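Search this site Enter keywords
Werby Facilities Office
Workroom Inspection Checklist: Small Parts and Storage
By Bahman Shahbazi, October
Shares 3 Comments 4

This checklist applies to all workrooms in the Mudham building where small electrical parts are sorted or stored. The inspector shall record a result for each item and add a comment where the result is other than Pass.

1. Exits and walkways
Door opens fully. Walkway clear to the door.
Result: Pass
Comment: None.

2. Power outlets and extension cords
Covers in place. No cord run under a mat or through a doorway.
Result: Pass with comment
Comment: One wall outlet in Room 32 has a cracked cover. Replacement requested from Sison.

3. Lighting
All fixtures working at the time of inspection.
Result: Pass

4. Fire extinguisher
Tag current, pin and seal in place.
Result: Pass
Comment: The wall sign is faded and should be replaced at the next order.

5. Storage units
Drawers close fully. Nothing stacked on top. Contents labeled by type.
Result: Action needed
Comment: Labels are missing from the stock shelves along the corridor -- D. Troncoso to supply new ones. Cartons marked 1000 pieces are to be kept on the lowest shelf.

6. Work surfaces
Surface free of food, drink and liquids. Only parts in current use left out. Loose cables kept away from the edge.
Result: See comment
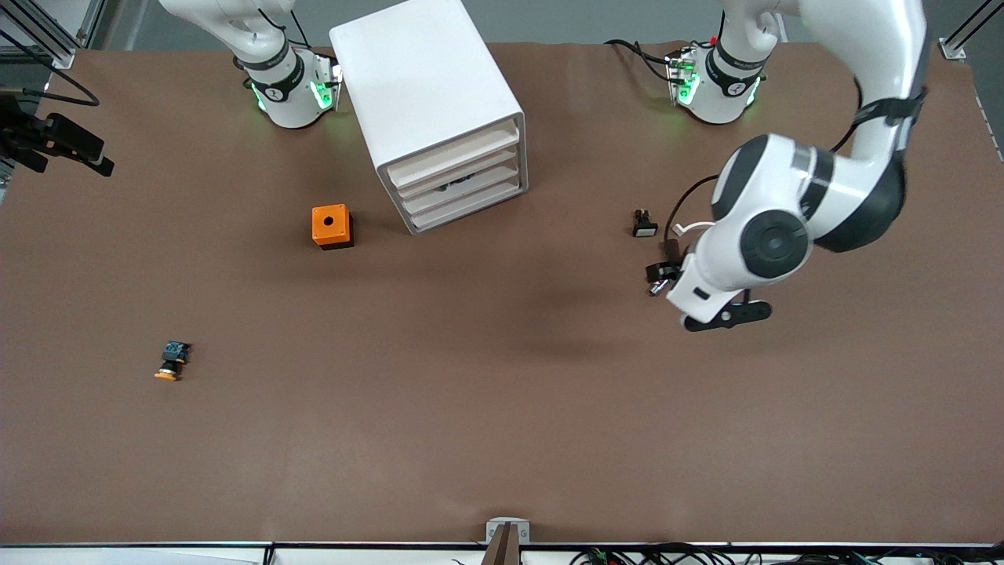 Page last changed: October, 3:32 p.m.

Comment: The brown tabletop in Room 32 has small black electrical components on it, and the white cabinet with four drawers stands toward the back. Parts of this size are easily lost or swept to the floor. They shall be returned to a labeled drawer at the end of each work period.

7. Waste and recycling
Bins emptied. Metal scrap kept apart from paper.
Result: Pass

8. Records
Previous checklist on file and open items closed.
Result: Action needed
Comment: The Rurkov delivery log was not available for review. Item remains open.

Questions on any result should be sent to Bahman Shahbazi before the next inspection.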